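The technician who runs the appliance bench at Ekow has been testing small heating appliances for 14 years. She was interviewed in November on the subject of repairability, and asked that she be identified by her job only.

Her first point concerned fasteners. "A toaster with ordinary screws comes back to the bench and leaves again," she said. "A toaster with bent tabs gets opened once. You can bend a tab back, but the metal work-hardens and the second or third time it lets go."

Ekow keeps a register of every appliance it opens. It held 702 entries at the time of the interview, of which toasters were the largest group. The most common fault recorded is a failed latch circuit, where the lever goes down and will not stay down. The electromagnet itself is seldom to blame. More often the contacts are dirty, or crumbs have packed under the carriage. 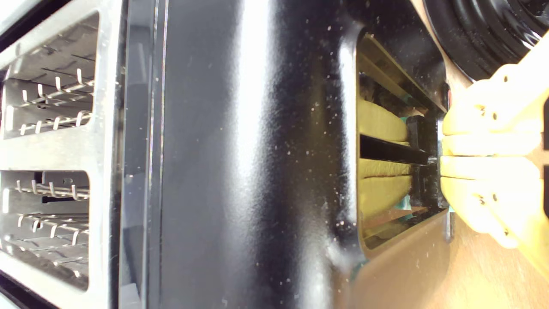
Asked whether owners could prevent this, she was cautious. "Empty the crumb tray, with the plug out. I would not tell anyone to go further than that at home. The elements are live when it is running, and on some models one side stays live when it is not."

The bench follows a written procedure drawn up with Radwan, a parts supplier. Each appliance gets an earth continuity check and an insulation resistance test before it is opened, and both are repeated after reassembly. Anything that fails the second round is scrapped. She put the time for a routine latch repair at almost 70 minutes, most of it spent on getting the shell off and back on.

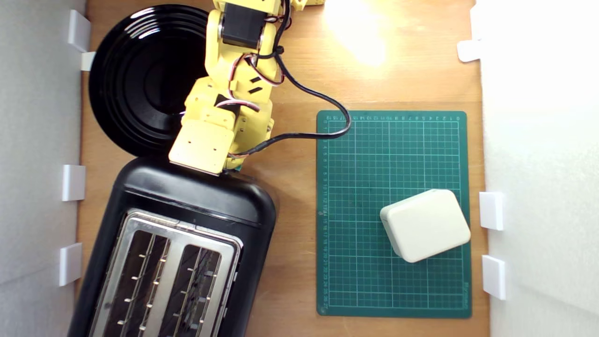 Parts are the harder problem. Radwan stocks levers and thermal fuses but very few control boards, and the boards differ between production runs of the same model. "The label on the base is no guide," she said. "I have had 3 boards on the desk for one model number and none of them interchanged."

She would like manufacturers to publish a board revision on the rating plate - a change she described as cheap and overdue. A parts index called Fonton is being compiled to fill the gap, though its coverage of toasters is thin and kettles have been given priority.

On colour and finish she had no view, except that glossy shells show every mark left by a pry tool.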